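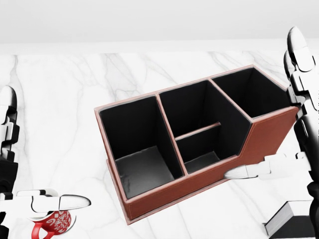
2020年11月4日 收拾桌子这件事

早上到得早，先看夜里跑完的仿真结果。任务叫“收拾书桌”，场景里一张白色大理石桌面，一个棕色皮革收纳盒，还有一只带白色花纹的红色马克杯。机器人用两只手，一只管杯子，一只管收纳盒。我给任务写的目标是：杯子挪到桌子左后方，收纳盒摆正，和桌沿平行，不许碰倒任何东西。

我在家做这件事大概用不了一口茶的工夫，也从来没想过是怎么做的。

停在我屏幕上的这一步，右手一根手指的指尖顶在收纳盒正面靠右的地方，左手在杯子上方一点，手指盖住了杯子的一部分。盒子是斜着的。单看这一步，我说不出杯子算不算抓住了，得去翻接触力的记录。记录我下午才翻，先写上午的事。

上午开会，Riet Kuipers 从荷兰那边连线进来。她问得很直接：家里的活，机器现在到底能干几样？我说要看怎么算“能干”。扫地机能扫地，前提是地上没有袜子和电线。洗碗机能洗碗，可把碗放进去、拿出来、擦干那几个勺子，还是人在做。她说她问的是有手的机器。我说有手的，在仿真里能做一些，在真的厨房里我一样都不敢签字。

Skye Strachan 不太同意。她上个月去看过 Mondal 的仓库，那边分拣小盒子已经基本不用人，只在出错的时候有人过去按一下。她觉得车间比家里近得多，因为车间可以改，货架可以改高低，箱子可以统一尺寸，灯也可以一直亮着。家里没有人愿意为了机器把书桌改掉。这话我同意。Riet 把它记进了纪要。

后来又说到 Granda，他们想做店铺关门以后的整理，把货架上被顾客翻乱的东西摆回去。Skye 说摆回去比拿下来难，拿只要抓住，摆要知道该是什么样子。我想起我母亲收拾抽屉，每样东西都有位置，问她为什么剪刀放那里，她说一直放那里。这种规矩写不进任务说明。

中午吃的是昨天剩的米饭和一个咸蛋。

下午翻记录。昨晚这一组一共455次，我没有全看，挑了失败的几类各看了几次。最多的一类是推收纳盒的时候推偏了。推的点太靠边，盒子就转，不往后走。盒子本来就是斜着放的，越推越斜。皮革和石面之间的摩擦系数是我自己填的，填的时候参考了以前一个木盒子的数，现在看偏小，盒子滑得太容易。真的皮盒子放在真的石桌上，应该更涩一些，里面再放上笔和便签，重心又不一样。仿真里这个盒子是空的，我得记着这一点。

第二类是杯子。杯把朝左下，策略老想从上面整个罩住杯子，手指碰到把手以后杯子会转。人去拿，多半顺手就勾住把手了，或者直接握杯身，两种都行，中途还能换。机器一开始选了罩，就一路罩到底。

第三类最麻烦，两只手互相不等。右手已经在推盒子，左手的杯子还没拿稳，盒子左边一转过来就扫到杯子。我在任务里没写先后，因为自己从来不想先后。改法有两个，一个是写死顺序，先杯子后盒子；另一个是多给一些示范，让它自己学。写死省事，可是换一张桌子又要重写。我倾向于第二种，先试10段新的示范，看有没有变化再说。

把这些写成邮件发给 Riet，她很快回了，问12月能不能给 Wometti 看点东西。Wometti 是做家用的，他们不想看仿真，想看真的机器收拾真的桌子。我回她说，桌上只有2样东西，位置每次都差不多，可以试；再多就不要答应人家。她回了一个“好”。不知道她会怎么跟人家讲。

其实我自己也常被亲戚问，什么时候能买一个回家做家务。我一般说再等等。具体等多少年我不说，说了也是瞎说。叠衣服、擦灶台、换被套，这几样里我觉得换被套最远，擦灶台也许最近，因为擦得不匀也不要紧。收拾书桌在中间。难的地方在书桌上的东西每天都不一样，有纸，有没喝完的水，还有不能动的那一摞。

Rurus 那边要的杯子模型还没给，一共两种，一种有把手一种没有。Skye 说她去催。

傍晚把摩擦系数改大了一档，初始角度的范围也放宽了，最多到10度，重新排上队，今晚跑。走之前看了一眼自己的桌子，两个杯子，一堆线，一个拆开的快递盒，没有收拾。

明天要做的：看今晚的结果；录示范；把收纳盒里加上几支笔再试一次；给母亲打电话。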